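**Dark walls in a tiny rental room — will a pale floor save it or make it worse?**

I moved into a place in November with one small room that I want to use for sewing and paperwork. The walls are that dark brown marble look, nearly black with tan veins running all over, and the landlord says they stay. The carpet is going though (yay!), and I get to pick what replaces it. My sister says go dark so it all blends. I'm leaning toward pale wood but I'm scared the room will look chopped in half. Anyone lived with this?

— Josefien Van Beek

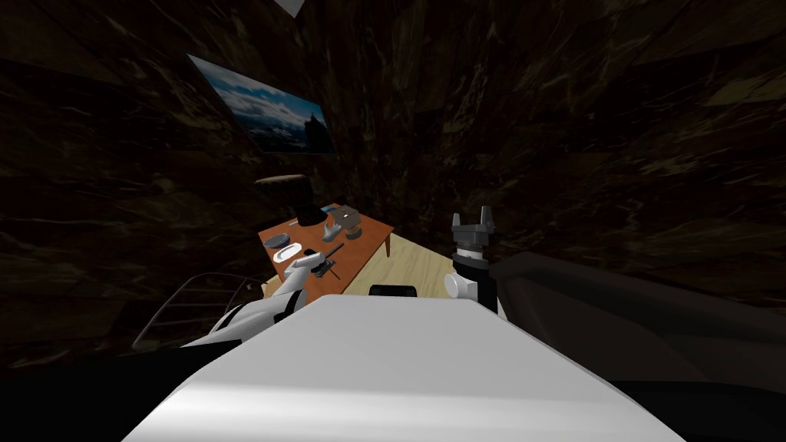 Oh, and I only have one window and it faces north, so by 4 in the afternoon I'm sewing with a headlamp on. Budget is 200 for the floor, tops.

**Ebuka Obi**

Go pale! I had nearly black walls in my last apartment and a dark floor under them, and it was like living in a boot. I put down light click planks from Sustwood and the difference was huge, even on gray days. Yes, you see a line where the wall meets the floor. I stopped noticing it in a week or so. Get a warm-toned table if you can, orangey wood looks great next to brown, and keep the legs thin so you see more floor. Oh, and order samples first — my first pick looked pink at night.

**Wilma Dijkstra**

lamps. the floor won't matter if you don't fix the lamps

**Thijs Van Leeuwen**

Wilma has a point, but I'd do both. Two lamps down low, one of them right by the sewing machine, and skip the single bright ceiling light because shiny dark walls throw it back at you. On budget, check whether your landlord will chip in if the floor stays when you leave. Mine paid for half. Also measure the door clearance before you buy anything, I had to shave 4 mm off mine and it was a miserable afternoon.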